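Home | News | Products | Support | Contact

Plasamier opens its equipment planning service to small shops

29th July

Hi, I'm Touran Nikzad, and I look after planning at Plasamier. I've spent a good part of my working life helping people buy machines, and I've watched plenty of them (me included!) fall for a nice demo and then find out the budget was only ever big enough for the arm.

So I'm really happy to say that Nesora, our planning service for shops buying their first automation, is now open to everyone. We started it in May with 8 customers, most of them furniture and panel makers, and the first one through the door was Grolmont, who build desks and shelving.

You tell us what you handle, how heavy it is and how often it changes. We come out, spend time on your floor and write you a plan you can take to the bank – or to your boss. It lists the arm, the gripper, the guarding, the training and the spare parts, with a price next to each one. The plan costs $1,359, and we take that off the bill if you end up buying through us.
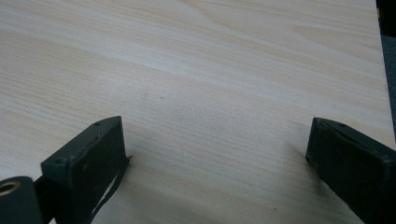
My own soapbox is wear parts. Finger pads, bushings and screws hardly ever make it into a first budget, and they should. I ask people to put aside $260 a month for each station, and to hold back roughly $2,000 in the first year for changes to the fingers, as you'll want to change them once you've lived with them a while. Everybody does!

We're also adding a rental option through our Ponce office, so you can try a station on your own boards before you sign for one. Rentals can be booked now, and the plan fee covers the setup visit.

If you're working on next year's numbers, send me what you've got, even if it's a mess – I like the messy ones.

Share (8) | Comments (0)

Press contact: Touran Nikzad, Plasamier | © Plasamier | Back to top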